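Workshop notebook, Prenstead
2nd June

Went back over the golf model today, mostly the course history part, with the weekend's results finally loaded. Notes below so I don't have to work it all out again in October when the desert events come round.

Starting point: the model has been too keen on players who have done well at a course before. I had a suspicion of this last autumn and never checked it properly. The sheet now has 467 player starts in it where the player had at least three earlier visits to the same course. Took out withdrawals and anyone disqualified, which left 406.

Split those by how much the course history term moved the price. In the group where it moved the price most, the players finished worse than the model said they would. In the middle group there was very little in it either way. The bottom group, where past results at the course were poor, did slightly better than predicted. So the term is pulling in the right direction but too hard, at both ends.

Tried halving the weight. Better on every split I looked at except the links courses, where the old weight was closer. That could be real (wind, bounce, knowing where not to miss) or it could be that there are hardly any links starts in the sheet. Left links on the old weight for now and put a comment in the code saying so.

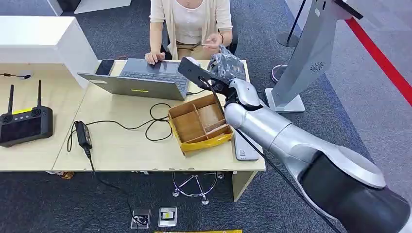 Next thing was recent form. Currently the last eight events count, with the newest counting most. Ran it again with twelve and with twenty. Twelve is a touch better, twenty is worse for the younger players and better for the old hands, as you would expect. Going with twelve. If anyone wants to try a different window for players under two full seasons, the setting is now at the top of the file and no longer buried in the scoring function.

Each-way terms: Ovley have been paying one place more than Nekis on most of the regular events, but their win prices are shorter. I had been treating the extra place as a flat bonus and that's wrong. It is worth a good deal on a player at long odds and next to nothing on one of the favourites. Rewrote that bit so it works from the simulated finishing positions. Ties for the last paying place are now handled with dead heat rules, which I had left out altogether. Embarrassing, because a tie across the last place happens nearly every week.

Simulation count: 1,000 runs per event is not enough for the long shots. Ran the same field three times and the top five chances of the outsiders jumped about far too much to price anything from. The favourites were steady. Raised the run count tenfold for final prices and kept it at 1,000 for testing. The big run is slow but bearable if you set it going and then do something else.

Cut line. Still not happy with this. The model plays all four rounds for everybody and takes out the missed cuts afterwards, using the score after 36 holes. Fine in principle, but the second round scores come out too similar between the morning and afternoon groups. On a windy Friday one side of the draw can be a couple of shots worse off and we take no account of it. Would need tee times and hourly wind for each venue. Tee times are easy to get. The wind is another matter — the feed we use gives one figure for the day.

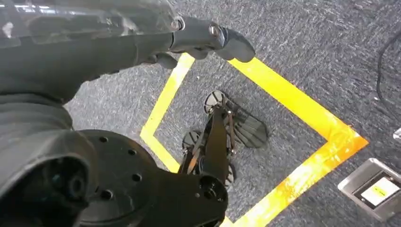 Data problems found along the way:

The Baxter course file has the par wrong for two holes on the resort course. A par five played as a par four for the past two seasons and the file never caught up. Corrected by hand and reran the strokes gained figures for that week. No great change to anyone's rating.

There were 51 duplicate rows in the results table, all from the same pair of events played in the same week. The weaker event had been loaded twice under two spellings of the sponsor's name. Removed. The loader now matches on date and course and ignores the event title.

Two players with the same surname and initial had been merged into one record. One is a long hitter who can't putt, the other is the opposite, so the combined man looked like a decent all-rounder at a silly price. We backed him in the spring on the strength of it. Separated them, and both now look about as ordinary as they should.

Staking: no change. Still small stakes, level, one unit each way and no chasing. I know there is a case for staking by edge, but until the course history weight has settled I don't trust the size of the edge enough to bet more on it.

To do:

Rerun the links events on their own once the summer ones are in.
Look for an hourly wind source that covers more than the big venues.
Check whether the rest of the Baxter file has out of date pars.
Ask Ovley what they do about events cut to 54 holes. The rules page says one thing and the last settlement said another.
Move the old price sheets off the shared drive, it is nearly full again.

Left the big run going for this week's field. Prices to be compared with Nekis in the morning before they shorten.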